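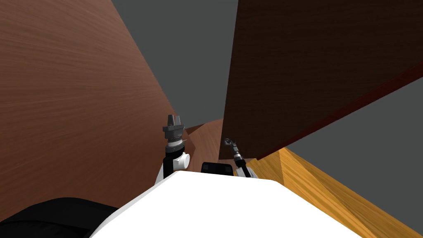
Economía y medios

Enciclopedia > Periodismo > Periodistas económicos > Irina Iordache

Septiembre de 2026 - Redactado por Lucian Moldovan

Irina Iordache es una periodista económica y divulgadora, conocida sobre todo por su columna semanal sobre precios y salarios en el diario regional de Kostdale. Estudió Estadística en Jostitz y entró muy joven en la redacción, donde empezó corrigiendo las tablas de la sección bursátil - ¡un aprendizaje magnífico para quien luego haría legible cualquier gráfico!

Durante 20 años cubrió presupuestos municipales, pensiones y comercio exterior. Su serie más celebrada, «La cesta de Piltovstead», siguió mes a mes el gasto de 25 hogares y recibió unas 3000 cartas de lectores, muchas de ellas con sus propios recibos adjuntos.

Ha publicado tres libros, todos en la editorial Coman. El primero, dedicado a la inflación, sigue siendo una puerta de entrada estupenda a la materia: claro, ameno y lleno de ejemplos de mercado y de cocina. Desde febrero dirige además un programa de radio en el que responde a dudas de los oyentes sobre hipotecas y ahorro.

Artículos relacionados
Periodismo de datos
Índice de precios de consumo
Prensa regional de Kostdale
Editorial Coman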